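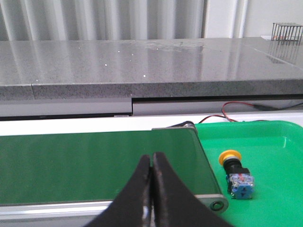 Ornilach Parcel Lockers: Frequently Asked Questions

Last updated 27 June 2023

Signing up

Who can use the lockers?
Any resident of Ornilach who is 16 or older. You do not need to own your home, and students living here during the school year count as residents. If you live outside the town limits but work here, you can sign up with a pay stub or a letter from your employer.

What does it cost?
There is no charge to sign up and no charge for an ordinary delivery. The only fees are for late pickup and lost key cards, both covered further down.

How do I get an account?
Fill in the form at the Retamal Street office or send it by mail. Bring or copy one piece of photo ID and one bill with your address on it. You will get a customer number and a key card. Accounts opened before the spring stay as they are and nothing has to be filled in again.

Can two people share an account?
Yes. The account holder can add one other adult at the same address. Each person gets a separate key card, and either can pick up anything sent to that account. Roommates who would rather keep their parcels apart should open two accounts.

Can I sign up for my mother? She doesn't use email.
Yes, if she signs the form. Check the box for text messages or for phone calls. Phone calls are made by staff between 10 a.m. and closing, so there may be a delay of a few hours compared with a text.

Sending parcels to a locker

How should the address be written?
Your full name, then your customer number, then the street address of the locker site. Please put the number on the same line as your name. Some store websites drop the second address line, and a parcel that arrives without a number has to be matched by hand.

Which sites can I choose?
Retamal Street (indoor, next to the office), Talo Square (outdoor, under the awning) and Clesia Road (outdoor, beside the bus shelter). Clesia Road has no large compartments. If something too big is sent there it goes to Retamal Street and your message will say so.

What is the size limit?
The largest compartment takes a box 24 inches long, 18 inches wide and 16 inches high. The weight limit is 40 pounds. Larger items can be held behind the counter by arrangement, but call first – the storeroom is small.

What can't be sent?
Live animals, fireworks, fuel, anything that needs to stay frozen, and medicine that must be kept cold. Plants are fine at Retamal Street. We don't recommend them at the outdoor sites in July.

My store says it only ships to a home address. What can I do?
That is up to the store. Some will make an exception if you call them. We can't sign up with a store on your behalf.

Picking up

How will I know something has arrived?
You get a message with the site, the compartment size and a six-digit code. The message goes out when the compartment door is shut, so if you haven't had one, the parcel is not in the locker yet, whatever the carrier's tracking page says.

Do I need the key card and the code?
Either one works. Most people use the code. The card is useful if your phone is dead.

How long do I have?
Nine days, counting the day after the message as day one. After that the parcel is moved to the office and held for 10 more days, with a $3 fee at pickup. Anything still there at the end is returned to the sender.

I'm going away. Can you hold it longer?
Yes, if you ask before the nine days are up. Latifa Ouazzani at the office handles vacation holds. Give her your dates and customer number. There is no fee for the first hold in a calendar year.

Can a friend pick up for me?
Give your friend the code. Staff at the counter can't hand over a parcel to someone who has neither the code nor the card, even if we know both of you.

The door didn't open. Now what?
Press Cancel, wait for the screen to go back to the start, and enter the code again. If it still stays shut, call the number on the side of the locker. During office hours Gwilym Hughes or another member of staff can open it for you. Please don't pull on the door. The latches at Talo Square have been bent that way twice.

The parcel in the compartment isn't mine.
Leave it inside, close the door and call us. If you have already taken it home, bring it to Retamal Street and not back to the locker.

Returns

Can I send something back from a locker?
From Retamal Street and Talo Square, yes. The parcel must have a prepaid label already on it. Choose Return on the screen and scan the label. Carriers collect in the afternoon.

Do I get a receipt?
The screen offers a text receipt. There are no paper receipts at the outdoor sites.

Loss and damage

Are my parcels insured?
Each parcel is covered up to $100 while it is in a compartment or in our storeroom. Claims for more than that go to the store or the carrier.

How do I make a claim?
Write to Mirta Montecinos, care of the Retamal Street office, within 10 days of pickup. Include your customer number, photos of the damage and proof of what the item cost. Keep the packaging until you hear back.

I lost my key card.
Tell us and we will cancel it the same day. A new one is $5.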